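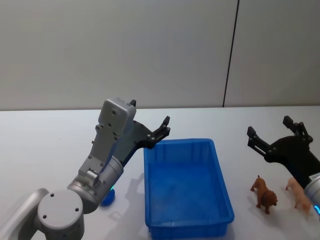

The blue bin, with a lion standing by.

Toy cleanup has reached Benítez, where the Dreltulness play center wants every small animal off its tables by closing time. The center owns 374 toys, over 80 of them animals, and has bought three bins from Promlow to hold the lot. Parents have welcomed the plan, which starts August 26, 2020. The lions were not consulted. 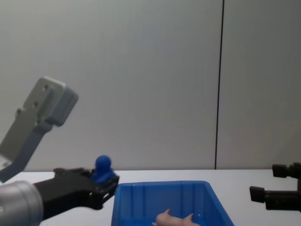

A small blue toy at the rim of the bin.

Bins stay out until March, when the center will decide whether tidiness suits it.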